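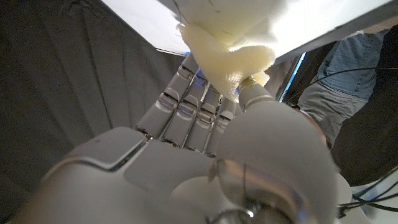
Minutes, Prakstead workroom meeting, Sep 17, 2020

1. Foam
The meeting spoke about the soft cream-yellow foam and the flat white surface overhead. It was agreed to order more of the same foam from Hivitz, to a limit of 2,000 pieces. Atgate has also sent a price, but the delivery would be only in February.

2. Storage
The foam must be kept on the 3 upper shelves and not beside the door. Old pieces may go to Crenshaw, if they still want them.

3. Cleaning
White surfaces are to be wiped with a dry cloth before foam is pressed on them. The spray is not to be used until we have read the label properly.

4. Other business
The key to the cupboard is still missing. A new one will be asked for.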